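Sorting the garden bits before October
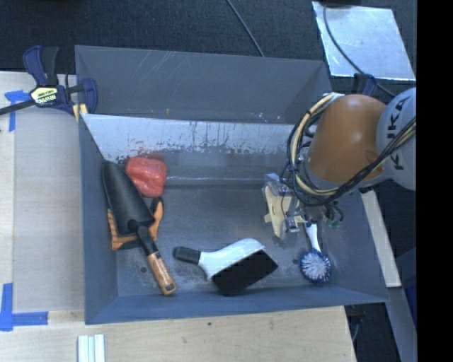
Last changed: 26th September

I have been putting off the shed clear-out since spring, so this week I made a start with the tools that live in the bottom of things. The trowel is the one I use most. It has a long, broad blade and a brown wooden handle, and I bought it from Paulík for 231 crowns when we moved to Trirnmont. The handle gets a rub with linseed oil every autumn, left overnight and wiped off in the morning. The printing on it has survived so far.

The bench brush, with the black bristles and the white plastic body, is for the potting shelf and the step. I used to do both jobs with an old broom head and it pushed compost into the corners. The little round scrub brush is for clay pots. Soak them first in a bucket with a splash of vinegar, then go round the inside rim, where the white crust builds up.

Zdislava Machala asked after my last post whether I wash pots every year. I do the ones I'm going to sow in and leave the rest until I need them.

The grey bin is well scuffed and the paint has gone in places, but it has holes in the floor and it sweeps out easily. I may touch up the worn parts if I find the right tin.

Still to do: sharpen the secateurs, throw out the split hose, and take 2 bags of canes over to Vratislav Baláž, who has beans to think about for next year.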